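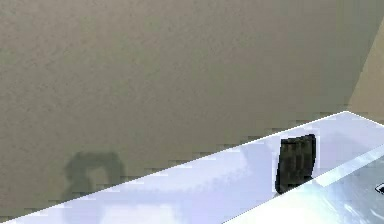 **Wallpaper app keeps resetting to the default picture, my running notes**

Okay, so this started on my old Plunton tablet and then my phone began doing it too, which is when I got annoyed enough to write things down. I use the Fergate wallpaper app (the free one, version 2.8) and every time the screen locks for a while, my nice mountain lake picture goes away and I get the plain gray gradient the tablet shipped with. The app still says "Applied!" with the little green check. Very cheerful about it!

**What I tried first**

- Restarted the tablet. Lake came back, then gone again after lunch.
- Cleared the app cache. Same.
- Turned off battery saver for Fergate. It lasted until evening and I got my hopes up.
- Uninstalled and reinstalled. Lost my favorites folder, so please back that up before you do it (Settings, then Library, then Export). I didn't, and I'm still sore about it.

**23 September 2025**

Sent the ticket to support with the log attached and got an answer from Mawar Nugroho the same afternoon, which was a nice surprise. She asked whether I had "daily shuffle" on. I didn't think so, but there are two shuffle switches! One is in the main menu and the other is tucked inside each album, and the album one was on for Landscapes. So I switched it off, set the lake again, locked the screen, made coffee. Gray gradient. Sigh.

She then wanted to know the size of the picture file. Mine is 28 MB because I'd exported it from my camera software at full quality and never gave it a thought.

**Next day**
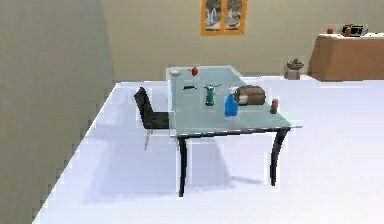 Mawar's next idea was to try a much smaller picture, so I went hunting through my folders for something simple and light. She also wanted one with big flat areas of color, to see if the home screen was squashing it down and making bands. I found one that was just right for that, all plain beige wall and pale floor, and my icon labels are dark so I could still read them over it. I set it on both the home screen and the lock screen, left the tablet alone overnight, and in the morning it was still there. No bands in the walls that I could spot either, but I'm no expert.

So small file good, big file bad. I tried the lake again just to be sure and it dropped out in 9 minutes.

**What support said after that**

Kurniawati Pelupessy took over the ticket at this point (Mawar was off, I think). She explained that the tablet keeps its own copy of the wallpaper, and if that copy is too big it gets thrown out when memory runs low. Then the system falls back to the default and never tells the app, so Fergate goes on thinking all is well. That matches what I'm seeing.

Her fix, which I've now done on both devices:

1. Open the picture in Fergate and tap Edit.
2. Choose "Fit to screen" and then Save as copy. Don't overwrite your original!
3. Long-press the new copy and set it for Home and Lock.
4. Go to the tablet's app settings and take Fergate off the sleeping apps list.

The copy of the lake came out at 2 MB and I can't tell it from the big one on this screen. Well, maybe the pine trees are a bit softer if I hold it right up to my nose.

**Still open**

The phone is behaving. The tablet has held the lake since I did step 4, except the lock screen version is zoomed in so far that I mostly get water. I turned off the scrolling wallpaper option and it helped a little. Kurniawati says that one is a known problem and a fix is planned for the November update, so I've asked her to leave the ticket open until then.

If you have the same trouble, check that second shuffle switch too. It wasn't my problem in the end, but it would've been soon enough.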